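Looking after a butcher-block worktop

A butcher-block top is made from strips of timber glued side by side. It moves with the seasons, marks easily and can be brought back from most kinds of damage with hand tools. The notes below apply to unvarnished or oiled tops. Lacquered tops need different treatment and should not be oiled.

Checking the finish

Put a few drops of water on a clean area and leave them for ten minutes. If the water stands in beads, the finish is sound. If it spreads and the wood darkens, the top needs oil. Test near the sink and hob first, where wear is greatest.

Daily cleaning

Wipe with a cloth wrung out in warm water and a little washing-up liquid, then dry with a second cloth, following the grain. Do not leave wet cloths, tins or cast iron on the surface. Iron reacts with the tannin in oak and leaves a blue-black mark. Bleach and scouring powder should be kept off the wood altogether.

Crockery that is still draining goes on a tray or a rack with feet. A flat-bottomed tray holds damp underneath, so lift it and wipe below it when the washing-up is finished.

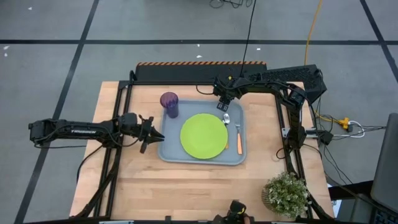

A reader in Cirden writes that she gave up mineral oil after one winter and now uses raw linseed, which takes longer to dry but needs renewing half as often. She leaves it for a full week before putting anything on the top. Linseed does give a harder finish, but it yellows pale timber, and beech will show the change within a year.

Removing marks

White rings lie in the finish. Rub with a little oil on a soft cloth and leave overnight. Dark rings have gone into the wood and must be sanded. Start at 120 grit, go to 180, and finish at 240, always along the grain. Sand an area much wider than the mark, or a hollow will show in low light.

Light scorching comes off with a cabinet scraper. For black stains, use oxalic acid crystals mixed as directed on the packet, with gloves and eye protection. Rinse well and allow 48 hours' drying before sanding.

Oiling

1. Clean the top and let it dry overnight.
2. Sand lightly at 240 grit and remove all dust.
3. Apply a thin coat of oil with a lint-free cloth. Include the end grain and the edges of any cut-out.
4. Wait 40 minutes, then wipe off everything that has not soaked in. Oil left standing turns sticky.
5. Apply 2 further coats, a day apart.

Treat the underside as well. A top oiled on one face only will cup. Okard worktop oil and the Vincze food-safe blend have both been used on the test tops here, with little to choose between them.

Oily cloths can catch fire by themselves when bundled. Spread them flat outdoors to dry before binning.

Fixings

A top 600 mm deep can move several millimetres across its width between November and midsummer. Fix it through slotted brackets, with the screws in the middle of the slots.

Contact: Stistville Home Workshop Notes | Copyright Stistville Home Workshop Notes, all rights reserved | Back to top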